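Guides > Gripper Cells > Good Practice
Last updated Jun 15, 2020

How to Write Pick Rules for Small Parts

Good pick rules make a gripper cell so much nicer to work with! At Clatumden we wrote ours on one page, and new operators can follow it on their first morning.
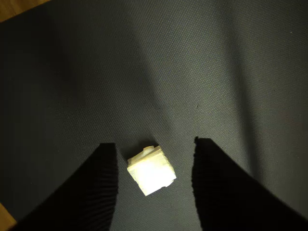 Start with the approach. Write down the speed you allow near the part and stick to it. We use 50 mm per second for the last stretch, with the fingers fully open, and 800 only when the arm is traveling high above the mat.

Next, say what counts as a fair starting pose. A small block can land at any angle, so our rule is simple: if it sits more than 45 degrees off the jaw line, turn the wrist before you go down. Don't let the fingers shove it straight – you lose track of where it ended up.

Then deal with lumps and notches. Mark on the part drawing which two faces may be gripped, and keep the ribbed pads off any tab or step. Mareike Kleinschmidt added this one after a long week with the Stetis parts, and I love it.

Check the surface too. Smooth out folds in the mat, brush off lint, and look at the light at the same hour you plan to run. Strong shadow bands can fool a vision system that worked perfectly in January.

Last, set a stop rule. Ours is 5 missed picks in a row, then hands off and a call to the cell lead. Write every stop in the log, even the silly ones – they're great reading when you revise the page.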